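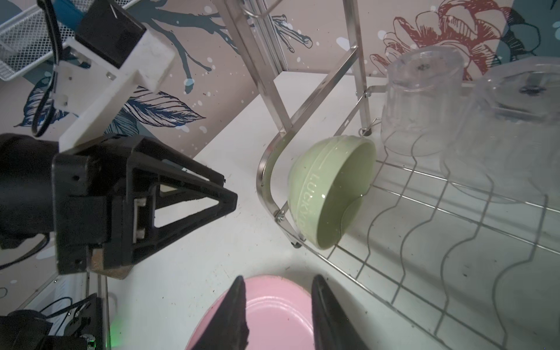 Photo: Eirlys Mathias / Plidach Robotics Club

Filed under: Student Projects > Robot Arms > How-To

Teaching a Robot Arm to Rack the Dishes: Notes for the Next Group

Our club spent most of March trying to get a robot to do a chore that every member of the club avoids at home. The irony was pointed out by several parents. What follows is the procedure we ended up with, written down for whoever takes over the dish station, in the order we wish we'd done it.

You'll need a gripper arm that already moves when you tell it to, a wrist camera, a dish rack, and a set of dishes you don't love. If your arm doesn't move yet, go back to the Aasen setup page and come see us when it does.

1. Choose dishes that will humble you gradually

Start with a plate. A plate with a raised rim is a gift to a two-finger gripper: there's an edge to aim at and the fingers can go on either side of it. We used a pink one, and it got so many turns that we now refer to any easy task as "a pink plate."

Move on to a bowl when the plate gets dull. Bowls are round in more directions than you'd like. Ours is pale green with LUCKY in raised letters down the outside, and the lettering turned out to be useful, as you can tell from the camera view which way the bowl has been turned. We considered it a good omen for one full afternoon.

Leave clear plastic cups for last. To the wrist camera a clear cup is mostly a rumor. You can see the wall straight through it, and if your wall is as busy as ours, with leaves and branches and a big red flower, the cup more or less joins the artwork. Turned upside down, each of our cups shows a small dark mark on its base. Aim using the mark and ignore the rest of the cup.

2. Fix the rack in place

Put the rack where the arm can reach every slot you plan to use, then keep it there. Tape the outline of its feet onto the counter so it can go back after cleaning. We skipped this for the first week and recorded 61 runs with a rack that was creeping toward the wall. Those runs now live in a folder called Pernel_old, and you're welcome to them.

A wavy wire grid makes decent slots for plates. It also makes nice places for a fingertip to get stuck, so practice approaching from above with nothing in the gripper. Do this slowly. Stainless steel doesn't give, and replacement fingers come out of the snack budget.

3. Set up the wrist camera view

Before recording anything, drive the arm to its start position and look at what the camera gives you. Check three things:

- Both fingertips are in view.
- The dish you're picking up is between them or close to it.
- You can see at least part of the rack you're heading for.

If you have to choose, keep the fingertips. A rack can be found again by moving the arm a little, but a grip you can't see is a guess.

Shiny dishes are the other problem. A glossy bowl throws light back at you, and the bright patch moves when the arm does. We got the best results by turning off the lamp over the counter and leaving the ceiling lights alone. Write down which lights were on. Future you will not remember and will blame the software.

4. Record by hand first

One person drives, one person watches the stop button. The watcher's job is boring right up until it isn't, so swap after every 11 runs. A run goes like this:

Open the gripper wide. Wider than that.
Bring the fingers down on either side of the rim.
Close until the dish stops sliding, then stop closing.
Lift straight up before you turn anything.
Move to the rack, tilt the dish, and lower it until the rack is holding the weight.
Open, and back out the same way you came in.

That last step is where most of our drops happened. People let go, feel pleased with themselves, and swing the arm sideways with a finger still behind the rim. If the dish is leaning against a rail when you release it, wait a moment to see whether it's staying there.

A slightly tilted bowl is fine. We argued over this at length, and the ruling is that a bowl in the rack counts, whatever its posture. Your mother may rule differently.

5. Throw out the bad runs

Go through the recordings the same day you make them. Delete any run where the driver was showing off, where the rack got bumped, or where somebody's hand came in to help. Keep the slow, hesitant ones if the dish got there. A hesitant robot is easier to live with than a confident one.

Our guide sheet suggested 3,000 runs. We had 1,000 by the end of the month and a club room in which no one would make eye contact with the pink plate. It was enough to start training on plates and, with some generosity, on the bowl. The cups will need more, which I leave to you with my warmest wishes.

6. Keep the cables out of it

Any loop of cable near the arm will eventually be pulled, hooked or sat on. Run the arm through its whole reach once with the gripper empty and watch the cables instead of the gripper. Leave slack at the wrist. Don't leave so much that it can drape itself over the rack and fish out a cup, a trick our arm learned without any training data at all.

7. Clean up

Wipe the counter down before you start and again when you quit. Crumbs and specks show up very well on a white surface, and we'd prefer that the model not grow up thinking they're part of the job. Return the arm to its rest position, cut the power, and log the session in the Vilura notebook: date, driver, dish, lights, anything that fell.

Then wash the dishes. Yes, by hand. The arm only does racking.

Eirlys Mathias, April 2020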